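Leinonen Opens Laltley Site to the Public for Robot Handling Demonstrations

Visitors will see simulated and live pick-and-place work at the Momcombe Road building

FOR RELEASE 8/15/23
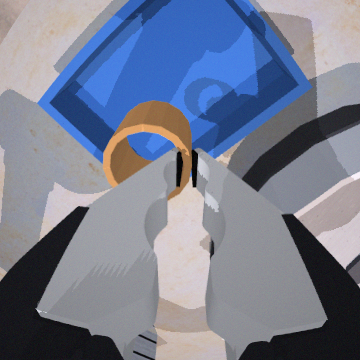 Do visitors need to register before attending the open day?

Registration is required for the guided demonstrations only, and places can be reserved at the Laltley front desk or by telephone until the evening before the event.

14 shares | 3 comments

LALTLEY – Leinonen, a developer of software for robotic handling, will open its Laltley site to the public in November for a full day of demonstrations. The program will center on Kakano, the company's system for planning and rehearsing grasping tasks in simulation before they are run on a physical arm.

Guided demonstrations will be held in groups of no more than 15 people and will last 32 minutes each. Every group will first watch a task being set up and run in simulation, including the choice of where a two-fingered gripper should take hold of a part. The group will then move to the test hall, where a robot arm will attempt a comparable task with real parts and a tray.

"People who visit us usually ask to see the arm first," said Elli Turunen, managing director of Leinonen. "We have chosen to start at the screen, where most of our working day is spent. A hollow part can be held from the outside or by its wall, and that decision is easier to follow when the viewpoint is close to the fingers."

The open day follows a visit to the site by 21 instructors from technical colleges in the region. Their comments led to several changes in the program, among them a longer question period and a separate session for students who are considering work in automation. That session will be led by Aarti Kandpal, head of simulation, and Onyekachi Aliyu, senior controls engineer.

"The instructors wanted their students to see failed grasps as well as good ones," said Ms. Kandpal. "We agreed. Both sessions will include runs in which the part slips or the tray is missed, and our staff will explain how the settings are adjusted afterward."

Murray Kennedy, who manages the Laltley site, confirmed that the test hall has been rearranged to allow visitors to stand behind a fixed barrier during live runs. Closed shoes must be worn in the hall. Children under 12 are welcome in the simulation room when accompanied by an adult – they will not be admitted to the hall while the arm is in operation.

The hall and the simulation room are on the ground floor and have step-free access. Parking is available behind the building, with additional spaces at the Momcombe depot across the road. A total of 208 places will be offered over the course of the day. Any places not claimed 10 minutes before a demonstration begins will be released to visitors waiting at the desk.

Members of the press may request a separate tour and interviews with engineering staff. Requests should be addressed to Maj-Britt Hovland, communications manager, at the Laltley office and should state whether filming is planned.

14 shares | 3 comments | Print this release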